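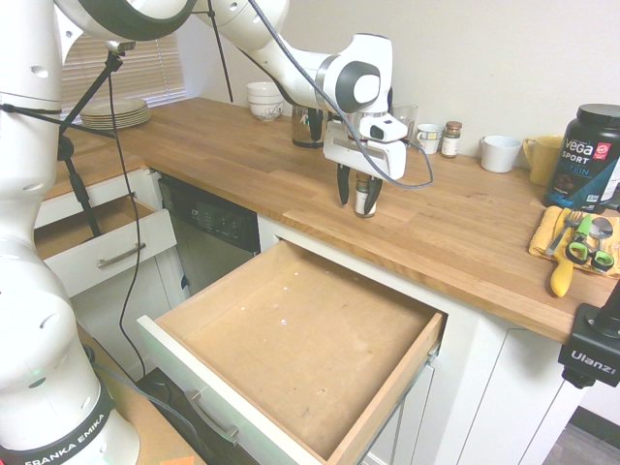

Figure 1. The Franka Emika arm over the kitchen counter, gripper open around the small bottle.

Comparison of Two Finger Sets for Picking Small Kitchen Items
Project report, Robotics Laboratory module
Supervisor: Eckhard Hollmann

1. Aim

The project compared two sets of fingers on the same parallel gripper. The first set is the one normally kept on the arm, referred to below as the standard set. The second was printed in the workshop at Gitcombe from a drawing left by an earlier group and is called the Ekar set after the file name. The question was whether the Ekar fingers, which are longer and have a shallow vertical groove, hold small round items more reliably in a kitchen with other objects standing nearby.

A secondary aim was to find out how much of the failure rate comes from the fingers and how much from the approach, that is, from where the hand is when it starts to close.

2. Setup

The arm stands at the left end of a wooden counter and reaches across it from the side. Most of the kitchen items are kept along the wall: plates, bowls, a glass jar, cups and mugs, with a large protein tub at the far right. Flat utensils lie on a folded cloth in front of the tub. The middle of the counter is used for the pick itself. In the starting position for the bottle task the hand points straight down and the open fingers are on either side of the bottle.

Control was done through the Clollimska interface, version 2, running on the lab computer. It accepts a target pose and a gripper width and reports the measured width after closing. A grasp was logged as closed if the measured width stayed above a set minimum for the whole lift. Readings from the interface were saved to one file per session. The full log has 3941 lines after removing duplicates caused by a restart of the logger in the second session.

The pose of each item was set by hand at the start of a run using marks on a paper template, and the template was then taken away. We did not use automatic detection. An earlier attempt to use it was dropped in November, as the detection error was larger than the offsets we wanted to test.

3. Method

Three items were used: a small bottle with a cap, a spice jar and a mug. The mug was gripped by the rim, the other two by the body. For each item the hand was lowered at the nominal position and then at offsets along the closing direction and across it. Each run consisted of approach, close, lift, hold, lower and release.

The closing force was kept at the same setting for both finger sets. We considered 70 N but settled on a lower value after the first tests with the spice jar, where the higher force moved the lid. Lift speed was also held constant. The order of the finger sets was swapped between sessions so that any drift in the arm calibration would not favour one of them.

After each change of fingers the gripper was homed and the tool length updated in the interface. This step was missed once. The runs affected were repeated and the original ones are marked as invalid in the log.

Runs were scored in three classes. A hold means the item stayed between the fingers and did not visibly turn. A slip means it turned or slid but was still held at the end of the hold phase. A drop is anything else, including runs where the fingers closed on nothing.

4. Results

4.1 Bottle

At the nominal position there was no difference between the finger sets. Both gave holds throughout. With an offset in the closing direction both sets pushed the bottle towards the centre before gripping it, and this worked well on the wood as long as the bottle stayed upright.

Offsets across the closing direction separated the two. The standard fingers began to slip at 7 mm. The bottle turned between the pads during the lift and in some runs rotated far enough to come loose. The Ekar fingers pulled the bottle into the groove at the same offset and kept it there. Beyond the width of the groove the advantage was lost, and the edge of the groove then tipped the bottle over more often than the flat pads did.

4.2 Spice jar

The jar gave the same pattern with a smaller margin. It is wider than the groove, so contact was along the two groove edges and not on the inner face. Holds were steady but the reported width varied more between runs than with the standard pads. We have no good explanation for this - wear of the printed edges is possible, but we did not measure the fingers before the first session.

4.3 Mug

The standard fingers were better in every condition. The rim is thin and the groove leaves only part of the Ekar pad in contact with it. Most Ekar runs ended as slips, with the mug swinging about the grip point when the lift started. Two approach heights were tried and the deeper one reduced the swing without removing it.

5. Discussion

The groove helps with round bodies close to its own size and is a drawback for thin edges. For a mixed set of kitchen items the standard fingers are the safer choice unless the fingers can be changed between tasks. Lammers, the project that supplied the task list, assumes one finger set for the whole sequence, so the Ekar set cannot be recommended there in its present form.

The longer fingers also have an effect that was not part of the plan. They keep the hand housing higher above the counter, which gives more clearance to neighbouring items. They bend more under load, however, and the measured width therefore says less about the true size of the object.

The cable along the arm limited wrist rotation in some poses. All grasps were planned with the wrist near its middle position for this reason, and the results should not be carried over to grasps at other angles.

6. Further work

A groove that covers only the lower half of the pad would leave a flat area for rims. A drawing has been prepared but not printed. The fingers should be measured before and after each session, and the tool length check should be built into the start script so that it cannot be skipped.

The utensils on the cloth were left out of this comparison. They lie flat and need a different approach height, and the minimum width used to log a closed grasp would have to be lowered for them.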